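Stop Cramming the Shelf

Moved 52 books into the hall this weekend. Sore back, strong opinions. 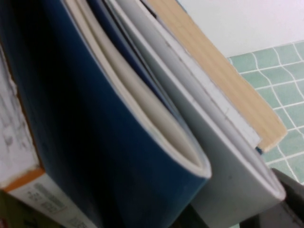 How full should a bookshelf be? Leave a hand's width on every shelf, more if you buy books as often as I do.

A tight shelf looks thrifty. Fine. But try getting one out. You hook the top of the spine with a finger, pull, rip. Did that to my Veletti cookbook, 14 years old, never forgave myself. And scuffed white covers, those bug me every time.

My neighbors in Darden swear by packing them tight, keeps them from leaning. Get a bookend! Mercado has them for 6 bucks. Or give a few away, teh library sale takes anything.

Nobody rereads 1,000 books. I sure dont.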